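Glassware and good intentions: a visit to the Hultum open day

16 July 2023

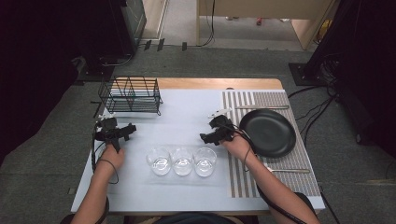
I went to the Hultum open day expecting to be sold something, and I was. The brochure had promised "a fresh look at the everyday table," and I have eaten at a table every day of my life without feeling that the look of it was stale. But entry was free, the parking was free, and my dishwasher has been dead since January, so washing and putting away dishes is a subject on my mind.

Hultum is a homewares showroom in a business park past the rail yard. You walk in through a long hall of boxed dinner sets, and the tag on the first one said $600. I checked it twice. It was a nice set. I have owned cars that cost less.

The hall is where they want you to linger, so I didn't. The practical tables at the back were what I had come for, the ones laid out with ordinary things for setting and clearing. Mine had a pale blue cloth on a light wooden top, and the cloth didn't reach all the way, so there was a strip of bare wood along the far side. For a company that sells tablecloths I thought that was careless. A woman behind me said it looked relaxed. Maybe so. At my house it would look like I bought the wrong size.

On the cloth were three short clear tumblers with thick bases, standing in a row, very close together. I like a heavy-bottomed glass and I have nothing bad to say about these. What I question is the spacing. Glasses that close will clink every time somebody reaches for the one in the middle, and my experience is that clinking turns into chipping by the second year. The little talk on glass care told us to leave a finger's width between them. I would have liked to see that advice followed in the same building where it was given.

Then there was the dish rack, a black wire one with upright dividers, on a flat dark tray. The rack is where I did most of my thinking, since I need one. It was empty, as racks in showrooms tend to be, and an empty rack always looks roomy. Put a week's worth of soup bowls in there and tell me again. The dividers are fine for plates. I'm less sure where a tumbler goes, and the sign only said "holds everything." I asked for the measurements and was pointed to the website. The tray I do approve of. Mine at home drains onto a towel, and the towel is never dry.

The place setting was the part people seemed to like best. A round black plate with a raised rim, a placemat in gray and white stripes, a silver knife laid flat above the plate. Above it! I was taught the knife goes at the right, blade in, and I'm too old to be retrained by a showroom. The mat was at a slight angle too. With stripes you notice that sort of thing right away, and it would bother me through a whole dinner.

I will give them the plate. Black hides scratches worse than white does, in my opinion, and it shows every water spot, but the rim is sensible for anyone who eats rice or peas.

The cafe sells a cheese roll and a weak coffee. The other half of the building, Dumska, does curtains, and was closed.

Would I go again? For the end-of-line shelf by the exit, possibly. I bought 2 dish towels there and they have washed well so far. I left without a rack. If anybody has used the black wire one at home with real dishes in it, I'd like to hear how the tumblers fit.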